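1/28/26

Second day on the water pressure problem. The gauge at the kitchen tap read low again before breakfast and recovered by mid-morning, the same pattern as yesterday. Fergal Brennan came over and closed the stopcock while I watched the meter. It kept turning, slowly, so the loss is on the road side of the house. Meter at 562 when he arrived. Dinner will be pasta again, as it needs only one pan of water.

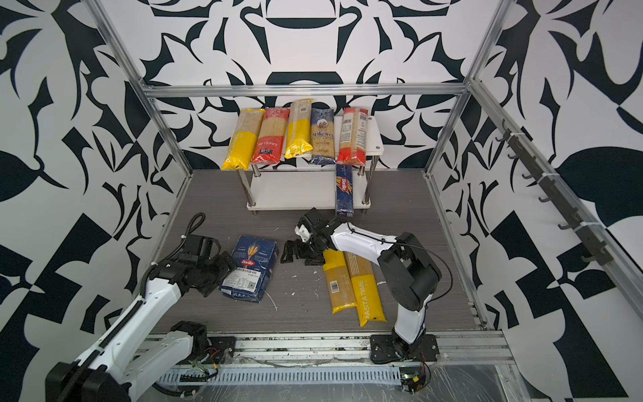

Why does the pressure drop early and then come back? My best guess is that the neighbours all draw from the same main before work, and the leak takes its share whatever they do.

Fergal thinks the fault is in the old joint under the gate, where the pipe changes from lead to plastic. He has repaired 2 of those on this road. The ground there is soft, but it has rained all month and I do not count that as evidence. Rang Geraghty for a price on digging. Catríona Lenihan rang back and said the trench would be 132 by the metre, with the surface made good after. I wrote it down and said I would think – it is more than I had allowed.

Barilla for the pan, then, and the washing-up left until the pressure is better.

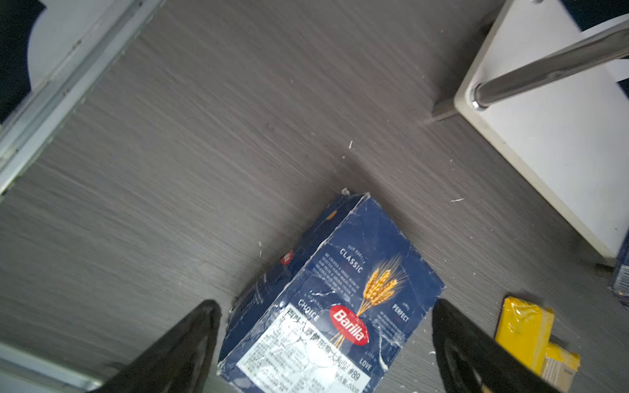 Who pays for a leak between the meter and the house? The owner does, according to Catríona, and the gate joint is on my side of the meter by a short distance.

Meter to be read last thing tonight and again before anyone is up. Digging in February if the figures agree.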